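Cilorum Kitchen Corners: README

Welcome, and thanks for stopping to read this before opening the folders. Cilorum is a collection of pictures of ordinary kitchen counters in the state people leave them in during a normal day, with plates out, pans out, and small bits of paper trash that still have to be picked up. We started putting it together one March after a long conversation over how little material there was on the dull part of kitchen work, the part between cooking and a clean counter. There are plenty of pictures of finished meals out there, and plenty of spotless showrooms, and we wanted the stretch in between.

What's in it

The current release holds 371 pictures from 29 kitchens, most of them in and near Barumport. Every kitchen has its own folder, and inside each folder the pictures are sorted by surface: counter, table, sink edge, stove side. The counter folders are by far the fullest, and if you only have time to look at one part of the collection, that's where I'd send you.

The paper group (folder name "paper") is the one people write to us about the most. It covers tissues, napkins and paper towels, crumpled or torn, lying among dishes. Paper is harder to tidy than it sounds! A wad in the open is easy enough, but scraps end up behind plates, against the wall and under the rims of things, and a light-colored scrap near a light-colored wall is very easy to pass over when you're wiping down in a hurry.

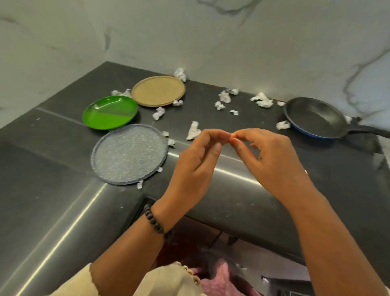
Corner counter, paper group. Crumpled tissue among three plates and a frying pan.

Corners like this one are my favorites in the whole set, I'll admit. The dark counter makes the white tissue stand out nicely, and then the pale marble behind it does the opposite for the wad sitting back there behind the beige plate. There's also a tiny scrap right at that plate's rim and another little fragment near the pan, and those are the sort of thing we hope you'll pay attention to when you use the collection.

How we label

Each picture in the paper group has a short text note listing the dishes by color and kind, followed by where the paper is in relation to them. We use plain words: behind, beside, between, near the wall, touching. "Wad" means a piece with some height to it, "flat" means a piece lying mostly level, and "scrap" is anything tiny. Two readers write their notes separately and then compare. In 21 pictures they still couldn't agree on whether something was one piece or two, so those carry the word "unsure" and we've left them that way.

Dishes get the color a person would call them across the kitchen. We don't record makers. Hands are noted as "left," "right" or "both," with nothing said on whose they are.

Suggested uses

Finding small trash on a counter, describing where things are, planning the order of a cleanup (we like dishes first, then paper, then the wipe, but Bergeron house style does paper first and they have their reasons), and teaching household vocabulary. One language class has been using the tissue notes to practice prepositions, which made us very happy.

Known gaps

Small apartments are underrepresented. Evening light is scarce, and glass dishes hardly appear at all. Wet paper has its own label but only a handful of pictures, so please don't lean on it.

Changes

The Etirex edition merged the old napkin and tissue folders into one and fixed more than 230 notes, mostly left and right mix-ups. If you have notes saved from before then, please download them again.

Corrections are welcome at any time. Send the folder name and a line on what you think is wrong, and we'll usually get to it on a Monday.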